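Kernthorpe Student Robotics Project
Progress report to the Beddoe Fund, second term
Posted in September by Jasmina Nikolovski, project lead
2 comments | Share

This report covers the second term of the two-arm project at Kernthorpe. It follows the headings in the grant letter: activity, spending, problems, and plans for the next term.

Activity

The group has 21 students this term. Most are in their second year of the program, and the rest joined through the introductory class that Radomir Stojanovska teaches. They meet after school until 5:30 p.m. and work in small teams that trade places at the bench, so everyone gets time with the arms as well as time at a laptop.

The first part of the term went to safety and setup. Students learned the power-up order, the stop procedure, and how to return both arms to the home position. Each student had to pass a short check with Radomir before running anything on their own. All of them have now passed, although a few needed a second try at the stop procedure.

After that the teams moved to single-arm tasks. They began by picking up a cube and setting it down on a marked spot. The programs for this were written from a starter file that So-ying Wu prepared over the summer. She has kept the file short on purpose and left the gripper timing for the students to work out. Teams kept a written log of each run, with the settings used and the result. The logs are uneven. Some are very good, and some stop after the first week. We have moved the log sheet to the front of the bench binder and it is now signed at the end of every session.

The class also prepared for the Folela student competition, where the main task is to sort and move household items with two arms working together. Entries are judged on a run of the task and on a written design notebook. Jana Dreßler is coaching the notebook side and reads a draft section from each team every other week.

Spending

The Fund awarded $2,000 for the year. The largest purchase so far is a set of replacement gripper fingers, followed by cable and fasteners. We spent $80 on items for the practice tasks. Receipts have been sent to the Fund office separately. We don't expect to ask for any change to the budget categories.

Problems

The cables on the arms caught on the wrists during early runs and had to be rerouted. Students did the rerouting under supervision and wrote up the change in the binder. We lost three sessions to this, and the single-arm tasks finished later than planned.

The second problem was in the control software. When both arms were given a move at the same time, one would sometimes wait for the other and then start late. Jerome Aquino traced this to the way our program queued commands. He walked the older students through the fix, and they made the same change in their own team copies. We have not had a late start in the most recent sessions.

Work at the bench now

With those two items settled, the teams have started on two-arm work. The practice layout puts cubes and power strips on the white table between the arms, with the cords bundled.
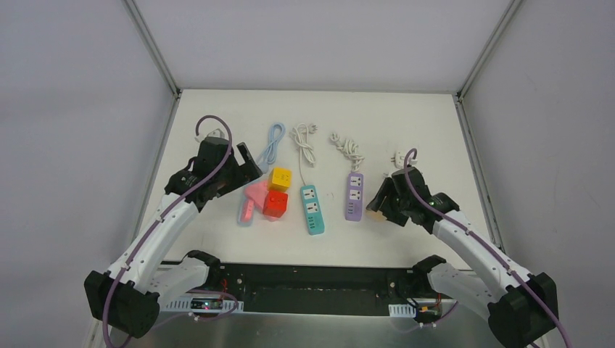 Cubes are the easier part of the task. The students already know the grip width and can approach from either side. Power strips are harder, being longer and heavier at one end, and a grip that is off center lets the strip swing as it is lifted. Teams are trying different grip points and recording which ones hold. Cords are left for last. The Folela rules don't require a cord to be moved by itself, but a cord lying across another item can spoil a run, and students need a plan for that.

Each team has been asked to pick one item and write a full two-arm routine for it before adding a second. Two teams have a routine that runs from start to finish. The others are still working on the approach moves.

Plans for next term

We will hold practice runs under competition rules, with Radomir as timekeeper and a visiting group from the Brakari program watching. Design notebooks will be due to Jana ahead of the first practice run. So-ying will add a short unit on reading error messages, which the students asked for.

One question for the Fund: we would like to carry any unspent money for fasteners into next term. Please let us know if a separate form is needed.

Contact: Jasmina Nikolovski, Kernthorpe Student Robotics Project
© Kernthorpe | Back to top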